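斯卡诺拉桌面分拣守则

斯卡诺拉桌面分拣守则（Skarnora，业内多简称“斯卡诺拉守则”，也有老师傅干脆叫它“桌面七十一条”）是一套面向小型双臂机器人工位的操作规范，讲的是怎样让机器人在一张普通桌子上，把叉子、勺子一类轻巧的日用小件分门别类地放进盒子里，以及人在旁边应当怎样布置、怎样看护、怎样记录。守则全文共71条，正文之外另有附录和一张可以贴在墙上的摘要表。它没有强制效力，采用与否全凭各家工位自愿，不过在做示教和桌面操作的圈子里流传得相当广，许多新人第一天上工，手里拿到的就是那张摘要表。

名称与范围

“斯卡诺拉”原是起草小组借用的那间工作室的名字，本来只打算当作文件的临时代号，后来大家叫顺了口，也就一直沿用下来。守则所说的“桌面分拣”，指的是物件在人手可及的台面上散放，机器人逐件拾取，再按类别放入容器的作业。流水线上的高速拣选、仓库里的整箱搬运、需要围栏隔离的大型机械臂，都不在它的范围之内，那些场合自有更严格的规矩可循，读者切不可拿这份守则去代替。

守则对“小件”的界定也颇为宽厚：单手拿得起，掉在桌上不会碎，也不会伤人。起草者选了塑料餐具作为贯穿全文的例子，一来容易买到，二来叉和勺的外形相近而又有别，很适合拿来说明分类时会遇到的种种麻烦。凡是在餐具上讲得通的道理，换成笔、夹子或小扳手，多半也还用得上，只是夹持力度要另行摸索。

沿革

守则的雏形是布朗德德利（Brondedley）实训中心的一份内部笔记，共17页，由Killian Rolland整理。那时中心里几个工位各有各的做法，有人先收勺子后收叉子，有人哪件近就拿哪件；有人把盒子横着放，有人竖着放。每种做法单看都没有什么毛病，可是把记录放到一起比较，就乱成了一团，谁也说不清某一次失败到底是夹爪的问题、摆放的问题，还是操作者当天心急的问题。

Rolland的笔记从最朴素的地方写起：盒子放哪里，人站哪里，一轮从什么时候算开始，到什么时候算结束。后来Itzel Villalobos加入进来，补上了有关摄像头视野和光线的章节；Gadisa Derese则把夹持与放置的部分几乎重写了一遍，语气也改得平和了许多，据说初稿里原有不少感叹号，都是她一个一个删掉的。2018年2月，守则第一版定稿，在几家合作单位之间传阅。同年11月又出了一份勘误，主要是把几处左右写反的地方改了过来，对双臂工位来说，这种错误可不算小。

设备厂商Erkico曾为守则的附录提供过一份夹爪保养表的样式，另一家做教学工位的加希（Gashi）则把摘要表译成了几种语言。两家都不是守则的所有者，守则文本由起草小组保管，任何人都可以抄录、修改，只请求在改动处写明改动者是谁。

基本原则

守则开篇没有谈机器人，先谈桌子。桌面要稳，要平，要在作业开始前擦过一遍；与本轮无关的东西一概拿走，包括水杯、螺丝刀，以及操作者自己的手机。桌面的颜色和花纹并无硬性要求，木纹桌、素色桌都可以，但同一批记录应当尽量使用同一张桌子。若中途换了桌子，就请另起一批，并在记录本上写一笔。

关于碎屑，守则的态度可以说是宽严相济。几粒小白点不影响夹取，不必为此停下来；可是若碎屑的颜色与待拣物件相近，又恰好在物件旁边，就应当在两轮之间清掉。切忌在机械臂运动时伸手去捡，这一条在正文里出现了一次，在摘要表上又出现了一次，字号还特意放大了。

其次谈容器。守则推荐使用透明或浅色的敞口盒，每类物件一个盒子，盒与盒并排紧靠，长边相贴，盒口不要高低不齐。透明盒的好处是从侧面也看得见里面的情形，坏处同样明显：反光、折影，隔着一层盒壁看浅色塑料，轮廓会变得模糊，有时连人眼也要多看一会儿才敢确定。守则因此建议，检查盒内数量时应当从正上方看，拿不准就等机器人停稳后再看，不要凭着侧面的影子下结论。

多格的收纳盒也可以使用，但守则提醒说，格与格之间的隔壁会占去夹爪的活动余地，新手不妨先用独立的单盒练熟，再换多格盒。盒子若有标签，标签的朝向应当全程一致，最好都朝着远端，这样无论哪一台摄像头拍下来，回看时都容易分清左右。

双臂的分工

双臂工位最要紧的一件事，是两条手臂不要抢活。守则给出了两种分工办法，一种叫“分侧”，左臂只管左半边，右臂只管右半边；另一种叫“分类”，一臂专管叉，一臂专管勺。两种办法各有拥护者，守则没有强求统一，只要求在一批之内不得混用，而且要在开始之前说定，写在记录的第一行。

不论采用哪种办法，两条手臂都不应同时进入同一个盒子的上方。一臂放置时，另一臂应当停在自己的一侧，夹爪离盒沿留出至少20厘米，静静等着。初学者常常觉得这样太慢，总想让闲着的那条手臂也动一动，守则在这里写得很体贴，大意是：慢一点没有关系，等您把单臂的路径都走熟了，再来谈协同，时间自然会省下来的。

线缆也在这一章里讲。沿手臂走的线要固定在臂身外侧，关节处留出弧度，弧度太小会拉扯插头，太大又容易扫到桌上的物件。每批作业之前，应当让手臂空走一遍全程，眼睛别盯着夹爪，专看线，看它在每一个姿态下会不会碰到盒沿、会不会绕到另一条手臂那边去。Villalobos当年坚持把这一步单独列为一条，理由写在脚注里，只有短短一句：“线先动，人后悔。”

夹持与放置

夹取叉子时，守则主张夹柄，夹在柄的中段偏后，不夹齿。齿部细，受力不匀，容易打滑，也容易变形。勺子同样以夹柄为宜，若勺头朝下扣在桌面上，可以从勺头与柄相接的颈部下手，不过夹爪要放得更低，速度也要相应放慢。

桌面上的物件若是靠得很近，彼此几乎挨着，应当先取最外侧的一件，再依次往里。遇到交叠的情形，先取压在上面的。分不清哪一件在上面时，允许用指尖轻轻拨开，但拨动也算一次动作，要如实记下来，别因为它没有夹起东西就当作没有发生过。记录里少了这一笔，后来人看到物件忽然换了位置，会百思不得其解。

至于一次夹几件，守则的规定是：除非本批就以成束抓取为题，否则一次只取一件。若不小心连带夹起了旁边的，也不要慌张，更不要在半空中松手抖落。较为稳妥的做法是照常移到盒子上方，看清楚夹着的是不是同一类，同类便一并放下，记为“连取”；不同类便退回桌面空处，放下重来。成束抓取自有它的用处，收尾时清一小堆同类物件就很方便，只是对夹爪的开口和下放高度都有讲究，附录里用了整整两页来讲，感兴趣的读者可以找来细看。

放置时，夹爪要先在盒口上方停住，对正，然后下降，待物件的最低处进入盒沿以内再松开。从高处丢下去虽然省事，可是轻塑料件会弹，弹到隔壁盒子里去，这一轮的分类便作了废。守则不要求盒内摆放整齐，横的竖的、正的反的都可以，只要不伸出盒沿，也不架在两个盒子之间。有些工位喜欢把勺头统一朝向一端，看着确实舒心，守则把这归为“可选的讲究”。

视角与光线

守则建议每个工位至少有两类视角，一类是俯看全桌的，一类是装在腕部、跟着夹爪走的。俯看的视角用来判断全局，哪些物件还在桌上，盒子有没有被碰歪，两条手臂的距离够不够；腕部的视角用来判断最后那一小段距离，指尖与物件是否对正，盒壁在哪里。两类视角各有盲处，俯看时夹爪会挡住下面的东西，腕部看时又容易失了方向感，所以要互相参照着用。

腕部摄像头装好以后，应当能看见两根手指的指尖，指尖之间的空当也要看得清楚。若只看得见一根手指，或者手指占去了大半个视野，都要重新调整支架。调整之后用记号笔在支架上画一道细线，往后一眼就能看出有没有松动，这个小办法是Aidan Ó Néill提出来的，简单得很，却替大家省下了许多校准的工夫。

光线方面，守则最怕的是桌面上一大片亮斑。木桌即便是哑光的，斜着看也会泛白，透明盒的盒沿更会亮成一条线。完全消除反光既难办到，也没有必要，守则只要求亮斑不要落在待拣物件所在的区域，并且在一批之内灯的位置不变。靠窗的工位，请把窗帘拉上；没有窗帘的，就尽量挑同一时段来做。

记录

一轮作业从两条手臂回到起始位置、操作者说出“开始”算起，到手臂再次回到起始位置为止。中途停顿、重夹、连取、掉落，一律照实记下。守则对失败的记录看得格外重，Derese在第一版的序言里写道，一批记录若是从头到尾没有一次失手，她反倒要坐下来重新看一遍。

记录的用语也有约定。桌上的物件按种类和颜色来称呼，例如“淡黄叉”“浅蓝叉”“白勺”，同色同类的再按离左臂的远近排序。颜色拿不准的，比如半透明的浅黄与发旧的白，就写“浅色”，不必勉强。左右一律以操作者面向桌子的方向为准，前述勘误改的便是这一处。

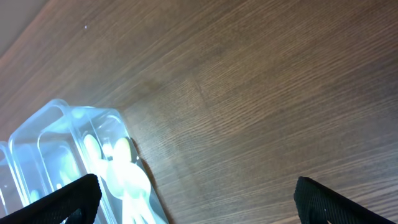
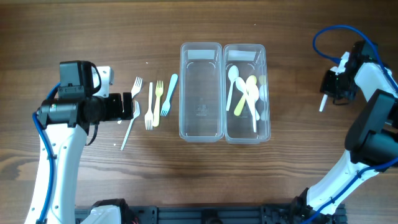
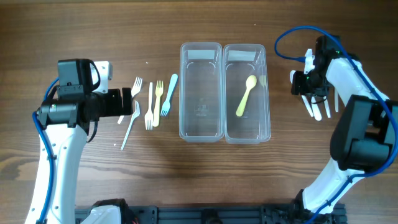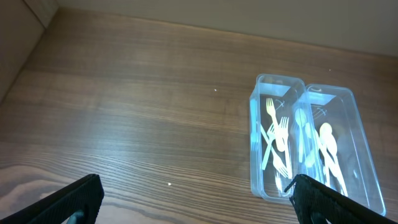 一批做完之后，守则要求先断开手臂的使能，再收拾桌面，顺序不可颠倒。盒中的物件按类清点，与记录核对，有出入就当场查明，别留到第二天。夹爪的指面用微湿的软布擦一擦，有纹理的指面尤其容易积灰，积得多了，抓轻塑料件时会明显发滑。螺钉每周看一遍，底座导轨上的固定件也在其列。

人员与看护

守则规定，手臂处于使能状态时，旁边必须有人，这个人的手边必须有停止按钮，而且他此刻不应当兼做别的事情。看护的人与操作的人可以轮换，轮换时要把话说出口，“我来看”“你来看”，光凭眼神不算数。连续看护容易走神，各工位可以依自己的情形安排休息，守则没有规定统一的时长。

对于来参观的人，尤其是孩子，守则也留了一小节。参观者应当站在桌子的正前方，手臂够不到的地方，想摸夹爪可以，等断开使能以后再摸。Dilwyn Mathias在Brondedley带过许多届学员，他主张让参观者也亲手把一把叉子放进盒子里，再看机器人放一次，这样他们便会明白，原来自己每天随手做的事情里头，藏着那么多需要商量的细节。这一段后来原样收进了附录。

评价与争议

守则受到的批评主要有两方面。其一是过于琐碎，71条之中，单是讲盒子怎么摆的就有好几条，有经验的人读来难免觉得啰唆。起草小组的答复是，有经验的人只看摘要表便够了，全文是写给头一回站到工位前面的人看的。其二是过分偏重整洁，有人担心桌面总是收拾得这样妥当，练出来的本领到了杂乱的厨房里便不管用。对于这一点，小组内部至今也有不同的看法，Ó Néill倾向于另写一份专讲杂乱桌面的补充篇，Rolland则认为应当先把现有条文里关于交叠物件的部分写厚一些。

此外，“一次只取一件”的规定也时常引起讨论。赞成放宽的人指出，人在收拾餐具时很自然地会一把抓起好几把勺子，机器人没有理由不这样做；主张维持的人则说，成束抓取一旦失手，散落的位置很难预料，给看护和记录都添了负担。目前的文本维持原规定，同时允许各工位申明例外。

参见

双臂协同操作；示教与遥操作；夹爪指面材料；腕部摄像头的安装与校准；透明物体的视觉识别；作业记录的书写规范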